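Oiled tabletop still tacky after 2 days, start over? 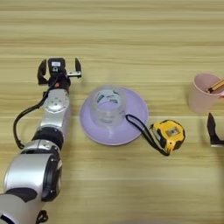

Did the dining table with Wasto hardwax oil, second coat went on in the evening, garage is maybe on the cold side (October). First coat was fine. This one grabs my sleeve if I lean on it. Tin says overnight. Do I sand it all back or just wait? Need it for guests soon. Paid 725 for the table secondhand so would rather not wreck it.

Asked in Finishes, 2,795 views

2 answers

Don't sand yet!! Tacky oil just gums up the paper, ask me how I know. Too much left on the surface, that's all. Get a rag with a little mineral spirits, rub hard along the grain, then a dry rag, keep swapping till nothing comes off. Bring it inside or put a heater in the room and leave it 24 hrs. If it's still sticky do it again. Thin coats next time, wipe off after fifteen minutes even if it looks like your taking it all off.
And lay the rags flat outside to dry, don't ball them up in the trash, they can catch fire.
- grarnbridge_shed

Had this on a bench top. Waited a week and it went hard by itself but kinda blotchy. I use the Oláh stuff now, dries faster, smells worse. Might be the cold

Comment from asker: did the spirits thing, tons of brown gunk on the rags. Feels better already, one corner still a bit grabby. Will do that bit again tomorow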